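October, evening

Up at 5 because the wind had got under the loose sheet on the lean-to and was banging it. I lay there hoping it would stop and it didn't, so I went out in my coat and put two bricks on it. Still dark. There was a light on at Siltadside already, so either they are up with a calf or Dwight has left the yard lamp on again.

Could not get back to sleep. Made tea and did the accounts for the allotment year, which I had been putting off. Seed, netting, the new hose, water share. It comes to more than the vegetables were worth if I priced them at the shop, but I knew that before I started. The onions did well. The leeks have rust. Next year I will leave the sweetcorn out, as it takes up a whole bed and the badgers had most of it.

Walked down to the plot at half past eight with the barrow. Ground heavy but workable. I dug over the old bean row and put the poles away under the bench, then planted garlic, 80 cloves in all, which is more than I meant to do, but I had broken up the heads and didn't want them going soft in the kitchen. Four rows along the south side and the rest squeezed in by the rhubarb. Back aching by eleven.

Lamai Phuthong was on her plot burning off the blight tops. She has had a bad year with potatoes and says she is giving up on maincrop and will only grow earlies from now on. I said I might do the same. She gave me a bag of small green tomatoes for chutney and wouldn't take anything for them, so I owe her a jar. She also thinks the lower gate has dropped on its hinge. I had a look on the way out and it has, by an inch or so. It wants a new pin and probably a new post before long.

Lunch was soup from yesterday. Read for a bit and fell asleep in the chair — woke up at ten past two with the book on the floor.

In the afternoon I made the chutney. Green tomatoes, the last of the windfall apples, onions, sultanas, brown sugar, malt vinegar. I was short of sultanas and made up the weight with chopped dates. It took far longer to thicken than the recipe says, up to three hours with the lid off, and the whole house smells of vinegar, even upstairs. Filled 6 jars and a bit left over in a cup. It needs to sit until Christmas but I tried the cup with some cheese and it was fair. A bit sharp.

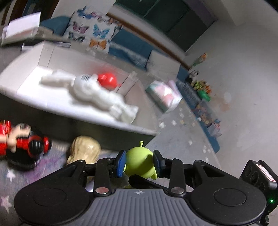
Dwight Gill rang at teatime about the ditch. He wants it cleared along the bottom before the wet weather sets in, and he is willing to bring the small digger over if the plot holders will do the last stretch by hand where the pipe runs. I said I would ask. He remembers the winter it came over the path and stood in the lower plots for weeks, and so do I. I lost all the sprouts that time. He says the yard lamp was on for a calf, so I was wrong about that.

Wind has dropped. Rain on the back window now, quite steady, which will save me watering the garlic in. The bricks are still on the sheet, I checked before I locked up.

To do tomorrow: ask Lamai about the ditch, labels for the jars, find the long screws for the lean-to, ring about the gate post. Library book is due back as well.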